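About Allmont Law

Allmont Law is a small firm that handles wills, probate, guardianship and elder law. We work with families, single people and small business owners who need papers drawn up, or who have been named in someone else's papers and want to know what to do next.

The firm was started by Branwen Bevan, who had spent the early part of her career doing estate work inside a much larger practice. She wanted to see a file through from the first meeting to the final accounting, and large practices don't usually work that way. Her brother Rhun joined her two years later. Mared Bevan, their cousin, runs the office and will most likely be the person who answers when you call. Chibuzor Oyelaran came to us from a county probate clerk's office, and Emanuel Cârstea joined as an associate after law school and stayed on.

What we do

Most of our work falls under estate planning. That means simple wills, wills with trusts for minor children, living trusts, powers of attorney, and advance health care directives. We also review older documents. A will signed before a move to a new state, a divorce or the birth of a child may still be valid and still not do what you want it to do.

The other large part of our work is probate and estate administration. We represent executors and administrators, prepare the filings, send notice to creditors, deal with banks and title companies, and prepare the accounting. If the estate qualifies for a simplified process, we will say so at the first meeting. In some of those cases you can do the filing yourself, and we can sell you an hour of help with the forms.

We take guardianship and conservatorship matters for adults who can no longer manage their own affairs. We represent the person asking to be appointed and, in other cases, the person the petition is about, though never both in the same case.

We do not handle criminal cases, injury claims, immigration or divorce. If you call about one of those, Mared will give you the number of the bar association's referral line.

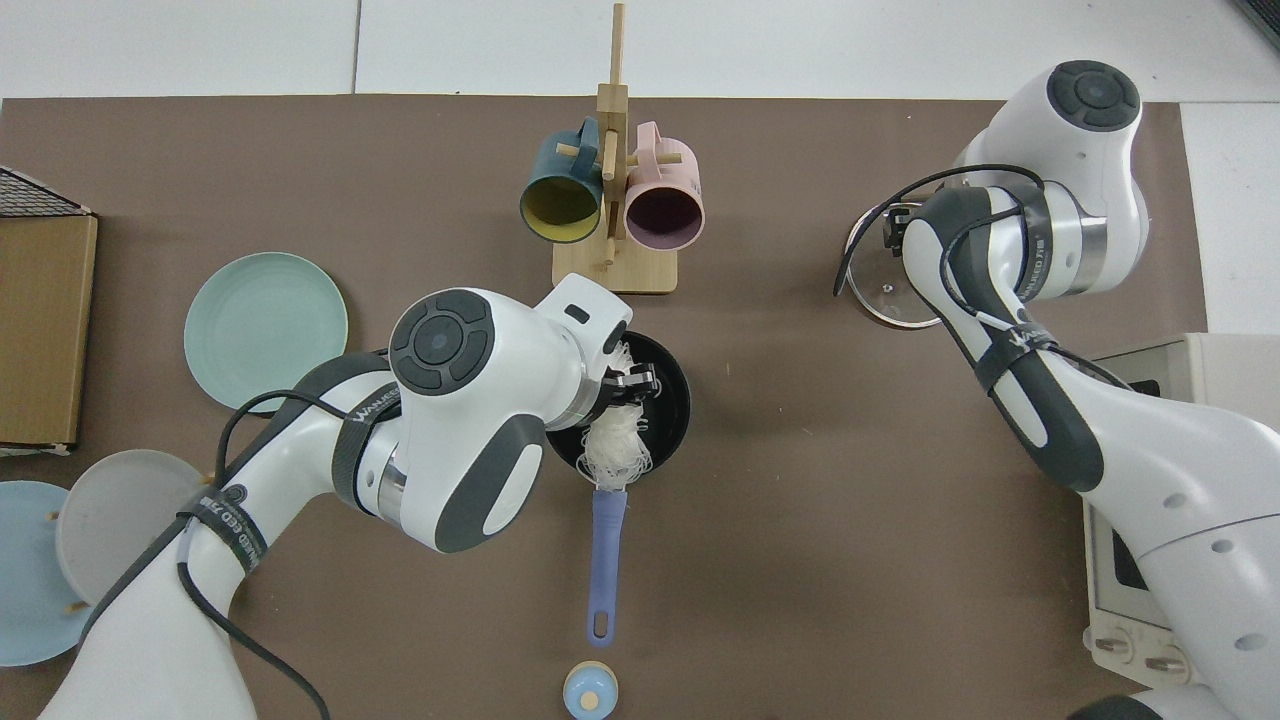

Page last changed: 28 Mar 2026

Who you will work with

Branwen Bevan is the managing attorney. She handles trusts and the larger estates, and she reviews every will before it is signed. She also teaches an evening class on planning for aging parents, which runs each July at the public library and costs nothing to attend.

Rhun Bevan handles probate litigation. When heirs disagree about a will, or someone believes a trustee has not done the job properly, the case goes to him. He spends more of his week in court than the rest of us, so it can take him until the next morning to return a call.

Chibuzor Oyelaran is our senior probate paralegal. He prepares inventories, petitions and accountings, and keeps the calendar of court deadlines for the whole office. He is not an attorney and can't give legal advice, but he can tell you where your case stands and which form the court is waiting for.

Emanuel Cârstea handles guardianship, powers of attorney and health care directives. He makes home and hospital visits for clients who can't travel. He speaks Romanian and some Italian.

Mared Bevan is the office manager. Billing questions, appointments and requests for copies all go to her.

Fees

We charge a flat fee wherever we can. A basic will package is $695 for one person. It includes the will, a financial power of attorney, a health care directive and one round of changes. Couples and clients who need a trust get a written quote after the first meeting.

Probate is billed by the hour against a deposit, which is normally $3,000. Anything left in the deposit at the end is returned to you with the final bill. Court filing fees, publication costs and appraisals are separate, and we list them on the bill at what they cost us. In most cases the executor can pay our fees from the estate, with court approval where the law asks for it.

The first meeting lasts 25 minutes and is free. Please bring any existing will or trust, a list of what you own in whatever form you have it, and the full legal names of the people you want to include. If you are calling because someone has died, bring the death certificate if you have it. You don't need to wait for it before calling.

Our offices

We have 2 offices. The main one is on the ground floor of the Kaltmont Building, with parking behind it and a step-free entrance on the side street. The second is upstairs at Boström Square and is open by appointment only. There is an elevator, but it is small, and clients who use a power chair may prefer the main office.

Signings are done in person, with two witnesses and a notary provided by us. We don't charge extra for them. Please bring a government photo ID, and if your name has changed since it was issued, bring the marriage certificate or court order too.

Your documents

We keep signed originals in a fire-rated safe if you ask us to, and give you a receipt. Many clients prefer to take the original home – that is fine, as long as someone you trust knows where it is. Scanned copies are held in Findico, the document system we use, and you can log in to see your own file at any time. If you lose your password, call the office and Mared will reset it.

When a client dies, we release the original will to the person named in it as executor or to the court, as state law requires. We can't read a will out over the phone to relatives, even close ones.

A note about this website

The information on these pages is general. Reading it, or sending us a message through the contact form, does not make you a client of the firm. That happens when both of us have signed an engagement letter. Please don't put confidential details in the contact form. Your name, a phone number and a sentence on what the matter concerns is enough for us to check for conflicts and call you back.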